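Fotitz Scene Box: my new favorite thing for stuck short stories

I bought the Scene Box in December with holiday money from my aunt, and I have used it nearly every morning since, so I think I'm finally allowed to have an opinion. I love it! I write short fiction, mostly about kids and the grown-ups who half listen to them, and I get stuck in the same place every time. I have a child, a porch and a voice, and then everyone just stands there.

The box holds 300 cards in 3 colors. Green cards are places, yellow cards are wants, and blue cards are interruptions. You draw one of each and set the little sand timer, and you write until it runs out. I've owned decks like this before and most of them hand you things like "a stranger arrives with a secret," which is no help at all when your main character is seven. The Fotitz cards are small and plain. My first draw was "behind the feed store," "to be picked first" and "somebody's mother calls from a car." I had two pages before breakfast, and the mother in the car ended up being the best person in the story.

The blue cards are the real reason to get it. Whoever wrote them (the leaflet credits Margit Myklebust and Levente Hegedűs) clearly knows what it's like to be in the middle of something at that age and get hauled off to wash your hands. A few I've used more than once: "the ball goes over," "a cousin tells," "it's the wrong Saturday."

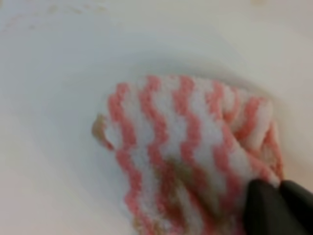
Dialect is another thing it handles well. There's a thin booklet in the lid on writing regional speech, and it's surprisingly good. The main advice is to pick two or three features of how a person talks and stick with them, then let word order do the rest. I went back to an old draft of mine set in Prerncombe and took out most of the apostrophes, and my narrator sounded more like herself right away. I wish the booklet were longer. It has one page on grandparents and I could have read ten.

Now the gripes. The yellow cards are printed on a slightly thinner stock and mine are already curling at the corners. The timer is too short for me, so I flip it twice. And the notebook that comes with it has only 50 pages, which I filled before New Year's (a plain school one works just as well, and it lies flatter).

I've tried the Vurkon deck too, a friend's copy. It has 600 cards and it's handsome, but it leans toward castles and murders. If you write fantasy you may well like it more.

The Scene Box would be great for a writing group. Our group did a round where we all had the same three cards, and Randi's was a funeral and mine was a spelling bee. We're doing it again next month, blue cards only, and I can't wait.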